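September
By Elisa Lo Presti
2 min read

My aunt Edith swore she'd never lost a match at the Sternside club, so when she challenged me I laughed (big mistake!). She was sixty-eight and had a new knee. I'd been practising all summer in the garage, with the door shut so the neighbours couldn't hear me swear.

She beat me in five games. I served into the net, I served into the tea urn, and at nine in the evening I was still begging for one more.

"You hit it like you're cross with it," she said, and then she gave me her old bat — the one she'd sworn I'd only get over her dead body.

I slept with it on the pillow, like a child. I still haven't beaten her.
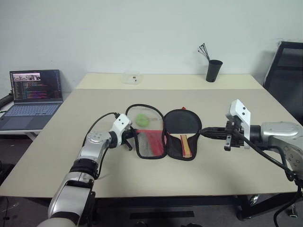

Fotini Fragkou: I want a second part where she finally loses, or at least lets Elisa have a game!

Prodromos Nikolaidis: The tea urn made me laugh out loud on the bus. My gran was just the same at cards.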